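Open Day Visit to Gavgate: Robots Taking Apart Old Computers

Student project report, Brostcombe

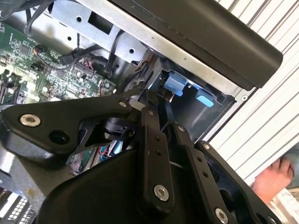 By a Year 11 student, project write-up and notes

Our group went to the Gavgate open day on 29 July 2020 to see a gripper working inside a computer case. The blue tabs in the bay were the part I wanted to see up close – the fingers have very little space near them. Staff told us the Vestine program has 265 steps and that the site handles 3000 computers a year. I asked how it copes with cables. They said loose cables are still the hardest part. Next term we will build a small model gripper.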